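**Pale worktop: dark marks and how to clean it**

**colm_mcgrath**
I have a plain off-white worktop, matt, bought from Nollow. It is 65 cm deep. Black items that stay in one place leave a grey ring after a few weeks. I have tried washing-up liquid and a damp cloth. It lifts the ring but leaves a dull patch. Is there a method that doesn't change the finish?

**t_frota**
Two separate problems. The ring is usually residue from whatever is on the underside of the item. The dull patch is detergent film. Wipe with plain warm water, change the water, wipe again, then dry with a cotton cloth. Don't use cream cleaner on a matt surface. It polishes the high points and you get a shiny spot that stays.

**Lieven De Bruijn**
Disagree on plain water. It does nothing for plasticiser from rubber feet. I use Pallito diluted 1:4, left for six minutes, then rinsed. My top is 52 cm deep and I do it in two strips so the first doesn't dry out.

**colm_mcgrath**
Same sort of surface, pale top in the second and third:
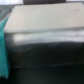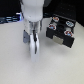
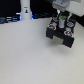 **Mirjam Bosman**
I'd side with Thaís for the first attempt and keep Lieven's mix for what is left over. Test it at the back edge. On my top the diluted cleaner was fine at four minutes and left a faint tide line at ten.

**Lieven De Bruijn**
Ten is too long. I said six.

**t_frota**
Six is still long if the room is warm. Keep the area wet or shorten it.

**fadi_y**
Has anyone used felt pads under the heavy items? Mine collected grit and scratched the top, so I went back to cork.

**colm_mcgrath**
Cork ordered. Water first, then the 1:4 mix on a test area at the back. Will post the result.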